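Cemum Bottling, Grandudstead Plant
Line 3 Monthly Safety and Hygiene Check
Tue 27 October

Scope: blower, rinser, filler, capper, case packer, pallet area. The juice line is on its own sheet.
Marks: OK, Fix (line may run), Stop (line may not run until cleared).

1. Walkways and floor
Aisle between rinser and filler clear: OK
Floor drains covered and draining: Fix
Comment: Drain by the filler outfeed is slow. Grate lifted and label scraps removed, but water still stands after washdown. Work order 552 is open.
Anti-slip strips on platform steps: OK

2. Guards and interlocks
Filler doors stop the machine when opened: OK
Comment: All 8 doors tested one at a time at jog speed.
Capper guard: Fix
Comment: Lower hinge is loose. Interlock works. Tighten at next changeover and check the pin for wear.
Case packer light curtain: OK
Emergency stops: OK
Comment: The stop at the pallet area was marked Fix in September for a cracked cover. Cover replaced.

3. Water treatment and rinse
UV lamp hours within limit: OK
Cartridge filter pressure drop: OK
Rinse nozzles, all spraying: Fix
Comment: Nozzle 52 was blocked with scale. Cleaned and put back. Look at it again next week. If it blocks a second time, pull the whole arm.
Sample taps clean and capped: OK

4. Chemicals
Jivia caustic cleaner stored below eye level, lids closed: OK
Safety data sheets in the binder: Fix
Comment: Sheet for the Jivia descaler is an old revision. New one requested.
Eyewash station flushed and tag signed: OK
Gloves and face shields at the dosing point: OK
Comment: Two sizes of glove only. Medium is on order.

5. Lifting and pallets
Mahlangu pallet wrapper, film carriage and chain: OK
Broken pallets kept out of the feed stack: Fix
Comment: Three with split boards pulled out during the check. Night shift to sort before loading the stack.
Forklift horn, lights and belt: OK

6. First aid and rest room
First aid box stocked and in date: Fix
Comment: Short of burn dressings and small plasters.
Exit from rest room clear: OK
Bed made up with clean linen: OK

Result: no Stop items. Line 3 released for normal running. Fix items go on the maintenance board with the section number, and each is signed off there, not on this sheet. 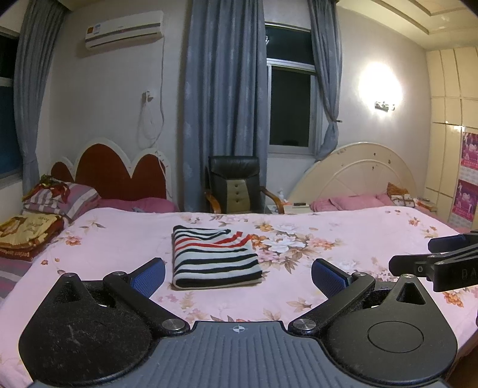 Section 6: folded striped cloth on the bed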